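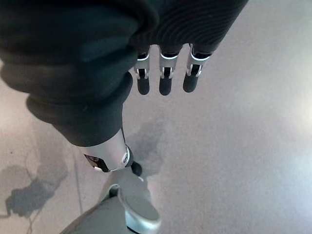 Good afternoon. On behalf of Zallness, I will describe how our two-handed robot is kept in service at the Nuttall site. Please hold slide two until the service log has been introduced. The log runs to 3347 hours, and hand inspections fall every 62. 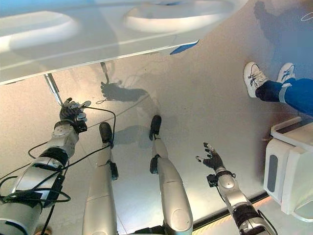
A question came in ahead of the session from Junard, asking whether the arm cables are checked on the same schedule as the hands. They are checked more often — every 16 hours, over the full length of each arm. 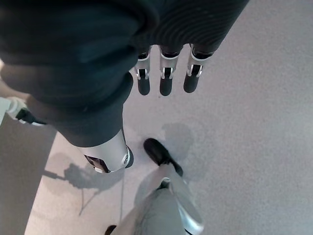

Sleeve care is the item most often missed. Technicians draw the fabric back from the fingers and look for wear where it rubs. The dark ribbed cover over the back of the hand ends at the metal finger bases, and grit collects along that rim.

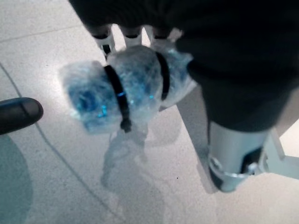

Skusteck wrote that grip force should be reset after every fingertip change, and that 74 percent of the rated value is a sound place to start. We have adopted that figure. Pause for questions, then continue to spare parts.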